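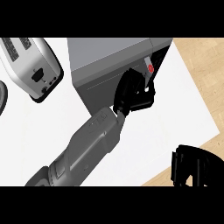 How a robot arm is set up to work a lever

A robot arm can press, pull and lift, but it does none of these until somebody has set it up. This page explains how one machine, with its arms and its table, is made ready for a job. The job is moving a small lever on a kitchen appliance. A person does it without thinking. A robot needs a list of steps.

What is a cell?

The space where a robot works is called a cell. A cell includes the arm, the table, the tools and everything the arm is meant to touch. It also includes the computer that sends the arm its orders. Some cells have a fence around them. Others exist only inside a computer, as a simulation. A simulation is a copy of a cell made from numbers and drawn on a screen. Nothing in it can be bent or broken, so it is a good place to try a new job first.

The parts of an arm

An arm is made of stiff pieces called links. The links are connected by joints, and each joint has a motor that turns it. Your own arm has joints at the shoulder, elbow and wrist. A robot arm often has more, so that it can reach the same spot in several different ways.

At the end of the arm is the gripper. It does the work of a hand, usually with fewer fingers. A gripper with two fingers can open and close, and that is nearly all it can do. Any other movement has to come from the joints further back.

Step one: finding zero

Each joint contains a sensor called an encoder. The encoder measures how far the joint has turned. It can only give a useful answer if it knows where to start counting, and that starting place is called zero.

To find zero, the arm is moved slowly until the marks on its joints line up. The computer then stores the position. If zero is wrong by one degree at the shoulder, the gripper will miss by much more than you might expect. On an arm 100 centimetres long, one degree is nearly 2 centimetres at the tip. A small lever is easy to miss by 2 centimetres.

You can test this with a metre rule. Hold one end still on a table and turn the rule a tiny amount. Watch how far the other end travels.

Step two: measuring the tool

The computer knows where the wrist is. It does not know how long the gripper is until it is told. The point between the fingertips is called the tool centre point. Its distance from the wrist must be typed in or measured.

A common way to measure it is to touch the same fixed point 4 times, with the wrist tilted differently each time. The computer compares the results and works out where the fingertips must be. If the gripper is changed, this step has to be done again.

Step three: placing the objects

Next, the computer needs the position of each object on the table. It needs three numbers for place (left or right, forwards or backwards, up or down) and three more for the way the object is turned. An appliance that has been turned slightly has its lever in a different place, even if the middle of the appliance has not moved.

Step four: the approach

The arm should not go straight to the lever at full speed. It goes first to a waiting point, some 8 centimetres away. From there it moves slowly to the lever. The path is checked so that no link will knock into anything on the way. If there are two arms at the same table, each must also keep clear of the other.

Step five: how hard to push

A lever usually swings on a pivot, so its end moves in a curve. If the gripper pulls in a straight line, it will strain the lever or slip off it. The computer has to be given the curve.

It is also given a force limit. If the push goes over the limit, the arm stops. In a simulation the limit is still used, because the same program may later be sent to a real arm.

Looking after it

A real arm needs regular care. These are the usual checks:

Wipe dust and grease from the finger pads.
Look for loose screws at the wrist.
Check that cables are not twisted or rubbed.
Test the stop button.
Check zero again.

Adults who have been trained do this work, with the power switched off for any part that has to be touched.

A simulated arm has no dust. Its numbers still need looking after. The weight of each link and the stiffness of each joint must match the real machine, or the program will behave differently when it leaves the screen.

Words to know

Cell: the space where a robot works, and everything in it.
Encoder: a sensor that measures how far a joint has turned.
Gripper: the part that holds or pushes things.
Link: a stiff piece between two joints.
Pivot: the point a lever turns around.
Tool centre point: the spot between the fingertips.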